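Ich schreibe diese Bewertung nach dem zweiten Winter mit dem Hartwachsöl von Liltham. Ich habe damit eine Küchenarbeitsplatte, zwei Regalbretter und einen Schreibtisch behandelt, alles Ahorn, und ich denke, dass ich jetzt etwas Nützliches dazu sagen kann. Deutsch ist nicht meine Muttersprache, ich bitte um Nachsicht bei den Fachwörtern.

## Warum dieses Öl

Vorher habe ich das Öl von Benetti benutzt. Es war gut, aber auf hellem Holz wurde es mir zu gelb. Nach einem Jahr sah mein Ahorn aus wie alter Honig. Manche Leute mögen diesen Ton, ich wollte das Holz so behalten, wie es nach dem Schleifen ist. Im Fachgeschäft in Ulm hat man mir Liltham »Natur« empfohlen, mit einem kleinen Anteil weißer Pigmente. Die Dose war teurer als die von Benetti, das muss man wissen.

## Vorbereitung

Auf der Dose steht, man soll bis Körnung 150 schleifen. Das war mir zu grob. Beim ersten Regalbrett habe ich mich daran gehalten, und die Oberfläche fühlte sich nach dem Trocknen an wie Packpapier. Beim zweiten habe ich bis 300 geschliffen — damit wurde sie sehr glatt, aber das Holz hat deutlich weniger Öl angenommen. Für den Schreibtisch habe ich einen Mittelweg gewählt, und der gefällt mir am besten.

Wichtig ist das Wässern. Man wischt mit einem feuchten Tuch über das Holz, lässt es trocknen und schleift die aufgestellten Fasern noch einmal leicht ab. In der Anleitung fehlt dieser Schritt ganz. Ich finde das ärgerlich, denn ein Anfänger wird denken, das Öl sei schuld an der rauen Fläche.

## Auftragen

Das Öl ist ziemlich dünnflüssig. Ich trage es mit einem weißen Pad auf, immer in Faserrichtung, und nehme nach einer Viertelstunde mit einem Baumwolltuch alles ab, was nicht eingezogen ist. Wer hier sparsam mit dem Tuch ist, bekommt klebrige Stellen. Bei der Arbeitsplatte ist mir das an der hinteren Kante passiert, und ich musste diese Stelle nach einer Woche neu schleifen.
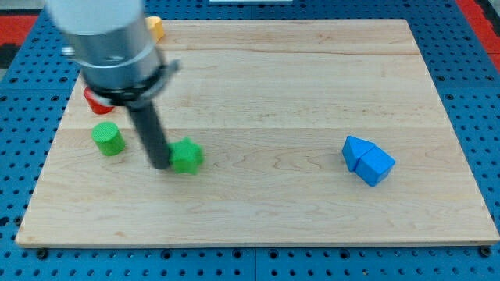
Wegen der Pigmente muss man die Dose vorher gründlich aufrühren, und zwar auch zwischendurch. Die Pigmente setzen sich schnell am Boden ab. Wenn man das vergisst, ist der Anfang der Fläche fast farblos und das Ende milchig. Auf Leimholz sieht man den Unterschied besonders, weil die einzelnen Lamellen sowieso schon verschieden saugen.

Ich habe jeweils zwei Schichten aufgetragen. Bei der Arbeitsplatte kam noch eine dritte dazu, und diese würde ich wieder machen. Der Geruch ist kräftig, aber nicht scharf. Nach 4 Tagen bei offenem Fenster war er weg.

Noch eine Warnung, die auf der Dose nur sehr klein gedruckt ist: Getränkte Lappen können sich selbst entzünden. Ich lege sie ausgebreitet nach draußen zum Trocknen und niemals zusammengeknüllt in den Müll.

## Im Alltag

Wasser perlt nach zwei Wintern noch ordentlich ab, nur neben dem Spülbecken ist die Fläche stumpf geworden. Kaffee und Tee machen keine Probleme, wenn man sie am selben Abend wegwischt. Rotwein hat einen blassen Ring hinterlassen, den ich mit etwas Öl und einem feinen Schleifvlies entfernt habe. Das ist für mich der große Vorteil gegenüber Lack: Ich repariere die kleine Stelle und muss nicht die ganze Platte abschleifen.

Der Farbton ist hell geblieben. Ich habe unter dem Regal ein Stück ohne Öl gelassen und kann deshalb vergleichen. Es gibt einen Unterschied, aber er ist gering.

Zur Pflege verkauft Liltham eine eigene Seife. Ich habe sie probiert und nehme jetzt wieder die von Rirudex, sie macht weniger Streifen und kostet weniger.

## Was mir nicht gefällt

- Der Deckel verklebt. Die erste Dose konnte ich nach dem März nur noch mit einem Schraubendreher öffnen, und auf dem Rest war eine Haut.
- Die Anleitung ist zu kurz und beim Schleifen nicht hilfreich.
- Die kleine Dose reicht nicht für eine normale Arbeitsplatte mit drei Schichten, die große ist zu viel.

## Mein Urteil

Für Ahorn, Birke und Esche würde ich dieses Öl wieder kaufen. Für Eiche oder Nussbaum sehe ich keinen Grund, das weiße Pigment zu bezahlen — da war ich mit Benetti zufriedener. Von fünf Sternen gebe ich vier. Den fünften ziehe ich für die Anleitung und den Deckel ab. Im Herbst kommt die Stelle neben dem Spülbecken noch einmal dran, dann trage ich hier nach, wie gut sich die neue Schicht mit der alten verbindet.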